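4. Comparing Two Grippers on the Kitchen Task

This section covers side-by-side trials of two parallel grippers on a two-arm table. It assumes you have finished Section 3 (mounting and homing) and that both arms pass the self-check. If one of them doesn't, go back. A trial run on an arm that is slightly out of calibration tells you about the calibration.

Most of the numbers people quote for grippers come from picking up blocks. Blocks are rigid, dry and the same size every time. Any gripper on the market will pick up a block, and we have yet to see a sales sheet that mentions lettuce. The procedure below uses sandwich parts, and we suggest you keep it that way even when the foam ones look tempting.

Names used here: "Kumeo" is the stock gripper. "Kivis" is the replacement finger set with the softer pads. "Domański" is the controller profile that limits closing force. The vendor describes the Kivis pads as suitable for "all food items." Treat that as a claim to be tested.

4.1 Before you start

1. Run both arms with the same gripper first. You need a baseline, and you need to know how far the two arms differ from each other before you blame a finger set for anything.

2. Load the Domański profile on both arms. Check the profile name on the controller screen after loading. The loader reports success when it has found the file, whether or not it has applied it.

3. Set the closing force to 14 on the controller scale. The scale runs to 79 on this firmware and has no units. We asked for units and were sent the same table again.

4. Wipe the finger pads and let them dry. A greasy pad gives poor results on the first few picks and then slightly better ones, and it is easy to read that as the policy improving.

CAUTION: Keep hands off the table while either arm is enabled. The soft pads do not make the arm behind them any softer.

CAUTION: If you use a working toaster, the chrome around the slot gets hot. Do not let the fingers rest on it between trials. The pads are rated for food contact, and the rating says nothing about a hot edge.

4.2 Laying out the table

1. Put the toaster on the side of the arm that will pull the toast. Leave enough room for the gripper to come in with its fingers pointing across the slot.

2. Put the assembly plate within reach of the other arm. Keep a second plate clear for the finished item or for rejects.

3. Lay the squeeze bottle on its side. Standing it up makes the pick easier, and the vendor's demo video always has it standing.

4. Route the gripper cables so that each one hangs in a loose loop with the arm fully extended. A cable that pulls at full reach shows up in the log as a grip failure.

NOTE: Do not swap plate colors partway through a set. The camera policy may or may not care. Nadia, the labeling tool, certainly does, and will file the second half of your trials as a different task.

4.3 Running a set

1. Run 8 trials per gripper for each item: bread, lettuce, toast, bottle. Eight is few. It is enough to show a bad gripper and too few to rank two decent ones, so don't.

2. Change the grippers over and repeat with fresh food. Lettuce that has been pinched several times is limp and picks up differently.

3. Score each trial as clean, damaged or missed. A torn leaf that reaches the plate is damaged. The default scoring script calls it a success, so turn the script off and score by eye.

4. Run the lettuce and toast positions together, one arm at each, and watch where the fingers come to the food. You want a pinch at the edge of the item, with the wrist clear of neighboring plates.
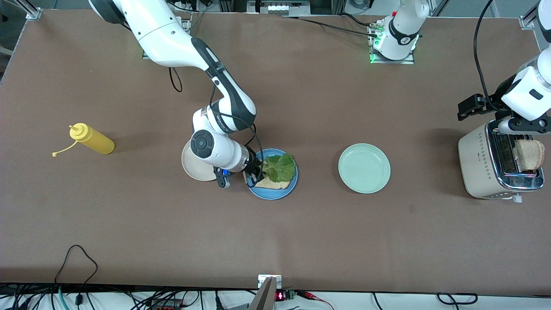 5. Save the log before you power down. The buffer holds 55 minutes and overwrites itself without a warning.

4.4 Reading the results

Compare lettuce first. It is the item most likely to separate the two finger sets. If the Kivis pads beat the stock fingers on bread and bottle only, check whether you wiped both sets of pads before deciding to buy more.

If one arm does better with both grippers, the difference is in the arm or its mounting. Repeat Section 3 on the weaker side.

If the soft pads leave fewer marks on the toast but miss more often, raise the closing force one step and rerun that item only. Record the new value. Do not average the two sets.

Treat a perfect score with suspicion. Open the log and confirm that the force limit was active for the whole set, as described in 4.1, step 2.

Revision note: force values and buffer length checked by Eulalia Paredes, 23 November 2024. The pad wear table is still missing and is planned for the December revision.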